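Print this page | E-mail this page

Zirwood LC-28 Logger Board: Set-up Guide

Section 4. Loading firmware over the serial header

This section applies to boards with the six-pin serial header fitted. Boards ordered without the header must be programmed through the test pads (see Section 7).

4.1 Before you start

You need a 3.3 V USB-to-serial adapter, four jumper wires, one two-pin shunt, and a computer with the Parnberg loader installed. The firmware file has the extension .bin and is 199 KB in size. If the file you downloaded is smaller, the download was interrupted. Fetch it again.

CAUTION: Do not use a 5 V adapter. The serial pins are not 5 V tolerant, and damage of this kind is not covered by the warranty.

4.2 Connecting the adapter

1. Disconnect the battery and any external supply from the board.
2. Connect adapter GND to header pin 1.
3. Connect adapter TX to header pin 4 (RX on the board).
4. Connect adapter RX to header pin 5 (TX on the board).
5. Connect adapter 3.3 V to header pin 2. Leave pins 3 and 6 open.
6. Place the shunt across JP2. This holds the boot pin low at power-up.
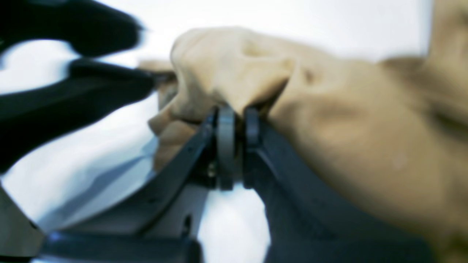

Fig. 4-1. Hand tool in use.

NOTE: Keep jumper wires short. Long wires are the usual cause of sync errors at the higher baud rates.

4.3 Writing the firmware

1. Plug the adapter into the computer. The red LED on the board lights and stays on. If it blinks, the boot pin is not low. Unplug the adapter and reseat the shunt on JP2.
2. Start the loader and select the serial port.
3. Set the baud rate to 115200.
4. Click Identify. The loader should report device code 1157. Any other code means the wrong board profile is selected.
5. Click Open and choose the firmware file.
6. Click Write. Do not unplug the adapter while the progress bar is moving. Writing takes nearly 28 seconds.
7. Click Verify and wait for "Verify OK".
8. Unplug the adapter, remove the shunt from JP2, and reconnect the battery.

The green LED blinks twice at start-up when the firmware is running.

4.4 If the write fails

"No sync": TX and RX are swapped, or JP2 is open. Check both and repeat from 4.2, step 1.

"Erase timeout": the supply voltage is too low. Some adapters cannot deliver enough current from the 3.3 V pin. Disconnect header pin 2 and power the board from a regulated 3.3 V bench supply with a common ground.

"Verify error at block n": write the file again at 57600 baud. If the same block fails twice, the flash is worn or damaged. Return the board and quote form 3578.

NOTE: Calibration values are kept in a separate page and are not erased by steps 4.3.1 to 4.3.8. Boards shipped before April must be recalibrated after the first update (Section 6).

Revised May 26, 2025. Technical editor: Sayaka Yokoyama.

This site uses cookies to remember your language and region. Accept | Settings

Contact | © Zirwood | Back to top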